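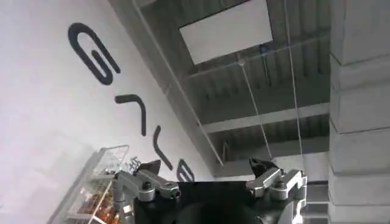 Dark gray lettering on the white wall, with the clear display case.

Filed under: Visits and Open Days

Members of the Andby Textile Care Association visited the Susetent household center on April 23, 2024, during its spring open day. The party numbered 32 and was received by Dede Frimpong, head of visitor programs. The visit was arranged at the request of members who are planning shared laundry rooms for residential buildings and wished to see domestic machines loaded and emptied under ordinary conditions.

The program opened with a short introduction to the building. Ms. Frimpong explained that the center was fitted out by the Holto design office, which kept the interior to a limited range of colors. The walls are white and the overhead surfaces dark. Large rounded letters run across one wall, and a clear case stands near it with orange and amber-colored items on its lower shelves. Visitors were given time to look at the displays before the group divided into 2 parties for the remainder of the morning.

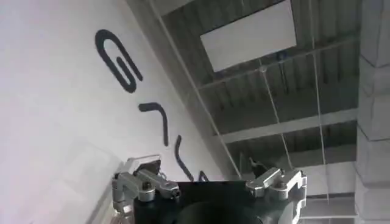
The lettered wall meets the dark ribbed ceiling.

Several members asked about the acoustics of ribbed ceilings in rooms with running machines. Ms. Frimpong replied that the center has not commissioned measurements of its own and referred the question to the designers. The association has written to Holto on the matter and will circulate any answer it receives.

The first party then proceeded to the laundry area with Ruairí Gallagher, who leads the practical sessions. Mr. Gallagher began with the inspection of an open machine. He asked visitors to look at the drum before looking at the controls, and to note the lifter ribs, the slots at the front rim and the fasteners on the door surround. In shared buildings, he said, lint and small items collect at the rim, and a weekly check of that area prevents a good share of service calls.
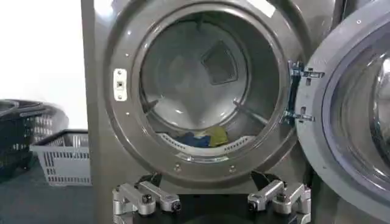

Gray front-loading machine with its door open and a small bundle of laundry in the drum.

A discussion of load size followed. Members reported that residents tend either to run a machine for a few pieces or to fill the drum until the door will barely close. Mr. Gallagher recommended a printed card at eye level showing a suitable load for each program. He also advised that light and dark articles be separated at a table before they reach the machine.
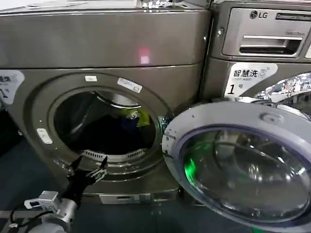 The spacing of machines was the next subject. Mr. Gallagher noted that a round door opening to the side takes up a good deal of the floor in front of the neighboring appliance, and that planners often allow for the cabinet and forget the door. Where front loaders stand side by side, he suggested marking the swing of each door on the floor plan and leaving room for a person with a basket to pass. Members from the Kawaguchi housing group intend to revise their drawings on this point.

The visit closed with questions and light refreshments. The association thanks the center and its staff for their courtesy. A second visit is proposed for September, limited to 8 places. Members who could not attend in the spring will have priority and should apply in writing to the Andby office.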